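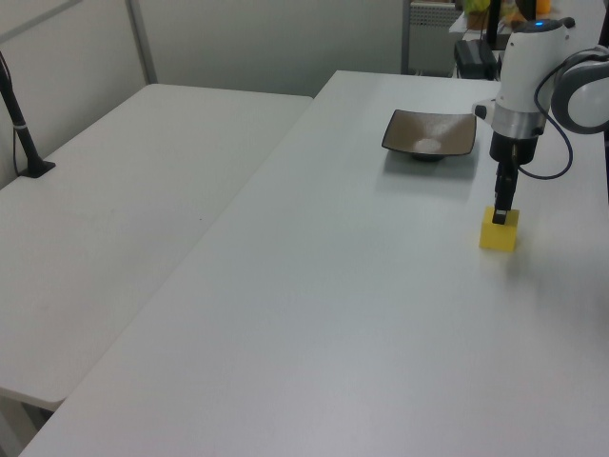 *Nazanin Salehi*

Most DJ mixes posted online should be shorter. I have held this view for a few years, and a week of listening to submissions for our Friday show has made it stronger.

We got 11 mixes in March. The shortest ran just under an hour and the longest was a little over 3 hours. I listened to all of them from start to finish. By the end I could remember clearly what happened in two.

One of those was by Burgi Zürcher, who plays slow, dry house music and has been doing it in small rooms in Dumen for a long time. Her mix was the short one. She plays a record, lets you get used to it, and changes it before you stop paying attention. There is a vocal track in the middle that I didn't like, and I still think it was right to put it there, as it made the next twenty minutes sound better.

The long one came from a duo called Oravec. I like their own productions a lot. Their mix has a first hour that I would play to anyone, and then it sits at the same speed and the same volume until it stops. In a club that can work very well. People go to the bar, come back, talk to someone, dance again. The DJ can see them doing it and pick the next record with that in mind. At home you have a pair of headphones and the dishes to do.

I know the argument on the other side. Remo Reisinger, who books the basement at Grellus, told me that a long set is the only way to hear what a DJ can really do, and that cutting it down to an hour turns it into an advertisement. He is right about the club. I have stayed until closing at Grellus and heard things in the last hour that would have made no sense at midnight. But he is talking about a night out, and a file on a website is a different thing. You weren't there, you don't know what the room was like, and the person who made it often recorded it alone on a weekday afternoon.

Part of the trouble is that uploading costs nothing. When Elfriede Kaufmann ran her tape series out of Ulton, she had 45 minutes a side and had to pay for every copy. She sent mixes back and asked people to take tracks out. Some of them were annoyed with her. I own nine of those tapes and there is very little on them I would skip.

The numbers say something too, though I don't want to lean on them much. Our most played mix last year had 2,912 plays, and the next one down had just over 2,000. Both were under 70 minutes. It could be that the names were better known.

I am not asking for a rule. If you have three hours of music that needs three hours, send it and I will listen. What I would like is for people to play their own mix back once, a few days later, while doing something else, and notice where they stop hearing it. Then cut from there, or record it again. Burgi told me she recorded hers four times. The first version was almost twice as long.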